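This site uses cookies to remember your settings and to count visits. Accept all / Manage preferences

Montecinos cell: progress report to Starer, second period

Prepared by Catalina Henríquez, Pelton workshop

Summary

The cell was available for most of the period. We lost one working week to a gripper fault in August and a further two days to cable work. The picking trials are behind the plan you approved by that amount and we expect to make up part of it before the next report. Spending is within the budget line for maintenance. One decision is needed from you, on the bin, and it is set out at the end.

Gripper

The fault showed as a slow close on the lower finger. It was intermittent at first and was logged on three separate shifts before we took the arm out of service. Wimeo sent a replacement linkage under the service agreement, but the first one had the wrong pin size and went back. The second fitted. After fitting it we ran 300 open and close cycles with nothing in the fingers, then 50 picks from the bin with the mixed toy set. There were no slow closes in either run.

The old linkage had worn at the pivot on one side only. Our view is that the fingers had been going down onto the bin floor slightly off square for some time, and that the wear followed from this. We have added a squareness check to the Thursday routine. It takes one person a few minutes with the arm jogged down to the gauge block, and the reading goes in the cell log next to the fastener check.

Cables

Two stoppages were traced to a signal lead which had rubbed through its sleeve near the wrist. We replaced the lead and re-tied the bundle with more slack, so that the loop does not pull tight when the arm reaches over the side wall. The connectors were cleaned and re-seated at the same time. We have asked Wimeo for a price on a ready-made dress pack, but the present arrangement is serviceable and we would not hold up the trials for it.
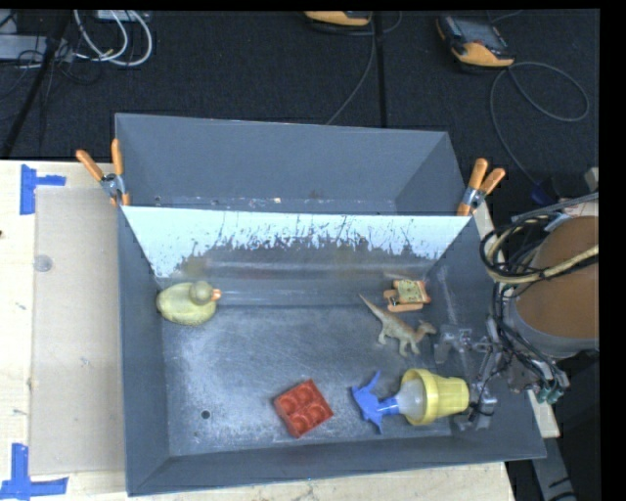
The bin has needed more attention than the arm. It is the same metal bin we started with, and the trials bring the fingers against it many times a day. The coating on the sloping face of the divider is now badly worn, with a ragged band of chipped paint along the lower part and metal showing through, and the floor of the front compartment is scuffed and scratched. This matters to the work in two ways. The vision software was tuned on a clean, even surface, and it now sometimes offers a pick point on the edge of the bare patch. Loose flakes of paint are also a risk to the finger pivots, so the bin is brushed out at the start of each day. The spring clamps at the ends of the divider are checked at the same time, as a clamp that has crept will upset the taught positions.

Calibration

The cell was recalibrated after the gripper repair and again after the cable work. Both calibrations passed at the first attempt. The second was done by our own staff without Wimeo on site, which was one of the aims in the original proposal. The written procedure has been corrected in two places where the steps were out of order.

Output

The cell has completed 2083 logged picks since the start of the project, of which 900 were in this period. The split by object type will be sent separately once the log has been tidied. Some entries from the week of the fault carry the wrong label and need to be gone through by hand.

Next period

We will finish the mixed toy trials and begin the repeat runs. A spare linkage of the correct pin size is on order and will be kept at Pelton.

Decision requested

We ask for your agreement to replace the bin or have the present one stripped and recoated. Recoating is cheaper but would stop the cell while the bin is away. A second bin would let us carry on, and the worn one could then be recoated and held as a spare. We recommend the second bin and can meet the cost from the maintenance line if you agree to the change of use. A reply before the repeat runs begin would be helpful, as we would prefer not to change the surface partway through them.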